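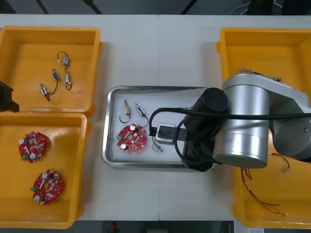

4.3 Greifplaner und Wahrnehmung einrichten (Rureck mit Plenora-Modul)

Dieser Abschnitt setzt voraus, dass Abschnitt 4.2 (Hand-Auge-Kalibrierung) abgeschlossen ist. Wer ihn übersprungen hat, weil die Oberfläche ein grünes Häkchen zeigt: bitte zurückgehen. Das Häkchen bedeutet nur, dass eine Kalibrierdatei vorhanden ist.

1. Rureck starten und unter »Zellen« das Profil der Arbeitszelle laden. Die Übersichtskamera und die Handgelenkkamera müssen beide als verbunden gelistet sein.

2. Behälter und Schale als getrennte Bereiche anlegen. Die automatische Bereichserkennung schlägt Konturen vor. Bei gelben Kunststoffbehältern klappt das meist, bei der Edelstahlschale mit ihrem spiegelnden Rand nach unserer Erfahrung selten. Rand von Hand nachziehen.

3. Teileklassen zuweisen: Hubmagnet, Platine rund, Litzen. Die Klasse »Litzen« ist im Plenora-Modul als »stabil« gekennzeichnet. Wir würden sie als Versuch behandeln.

4. Konfidenzschwelle einstellen. Der Vorgabewert stammt vom Hersteller des Modells und wurde an Teilen ohne Kabel ermittelt. Mit mindestens 200 eigenen Aufnahmen nachprüfen, bevor er übernommen wird.

Hinweis: Unser Prüfsatz umfasst 1.076 Aufnahmen. Die Trefferquote allein sagt wenig aus; sehen Sie sich die Fehlgriffe einzeln an.
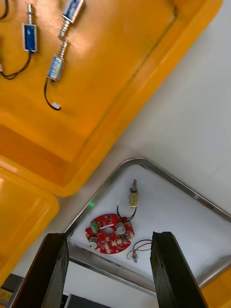

5. Greifpunkte in der Ansicht der Handgelenkkamera kontrollieren. Bei Hubmagneten muss der Punkt auf dem Spulenkörper liegen. Setzt der Planer ihn auf den Stößel oder die Anschlussleitung, Klasse sperren und Greifmaske neu zeichnen.

6. Kollisionsprüfung für beide Arme einschalten. Leitungen kennt das Kollisionsmodell nicht, auch wenn der Menüpunkt »Vollständige Szene« heißt.

7. Probelauf mit reduzierter Geschwindigkeit, 5 Griffe je Klasse. Erst danach die Ablaufsteuerung Dai freigeben.

VORSICHT: Die Funktion »Selbstkorrektur« wiederholt einen misslungenen Griff ohne Rückfrage. Hat sich eine Leitung am Finger verfangen, zieht der Arm sie mit. Für Klassen mit Kabeln abgeschaltet lassen.

Meldung »Plan gültig«: Der Planer hat eine Bahn gefunden. Ob das Teil gegriffen wurde, prüft er nicht. Dazu die Fingerweite nach dem Schließen auswerten (Abschnitt 4.5).

Verwandte Abschnitte
4.2 Hand-Auge-Kalibrierung
4.4 Greifmasken zeichnen und exportieren
4.5 Fingerweite auswerten
6.1 Protokolle aus Dai lesen
Sadia: Änderungen seit August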